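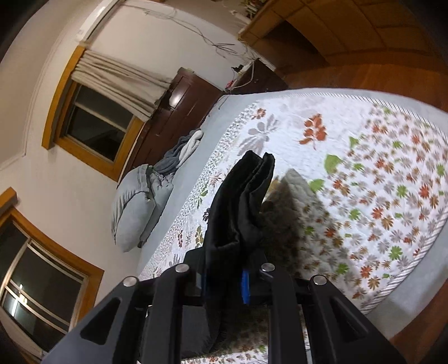 Folded black cloth held in the hand gripper, over the bed.

I'd been told to bring nothing valuable to the Kaushik flat, so naturally I brought my good coat. The technician took it off me at the door, hung it well away from the tools and put the kettle on. She looks after the hand grippers at Fevent, and I wanted to know how you keep one of these things going when it spends its days folding laundry.

"Screws," she said, before I'd even got my notebook out. "It's always the screws. Everyone asks me about the software and I spend my life with a tiny screwdriver!"

The pair of fingers she works on are black plastic, with triangles cut out of the plates, and they pivot on round silver-capped screws. Do them up too tight and the jaws drag (you can feel it in your wrist, she says, long before you can see it). Too loose and one finger starts to droop. She gives each one a quarter turn, opens and shuts the jaws 5 times, then has another feel.

"You want them to close like a decent pair of kitchen tongs," she told me. "If I have to squeeze harder on the way back, I've overdone it."

So what wears out first? I'd have guessed the tips, but no — it's the pivot holes. Her log for the gripper she calls Latum shows 753 grips between one full strip-down and the next, and the left plate had to be swapped halfway through. The holes had gone oval. She keeps the old plate in a biscuit tin with the rest and wouldn't let me throw it away.

Cloth is her favourite test, and she's got strong views on it. "A hard block tells you nothing. Fold something soft, stand it up in the jaws and look at the layers. If they slide over each other, your fingers aren't meeting square."

And fluff? She pulled a face. Lint gets into the pivots and packs down like felt, so she brushes them out with an old toothbrush and never, ever oils them. Somebody at Carnov did that last May and it took her 41 minutes to get the muck out of one joint. She timed it, she was that cross.

I asked whether she'd change anything about the design. Bigger screw heads, she said straight away, and spare plates that come with the holes already reamed. She's put in a request for both and is still waiting to hear.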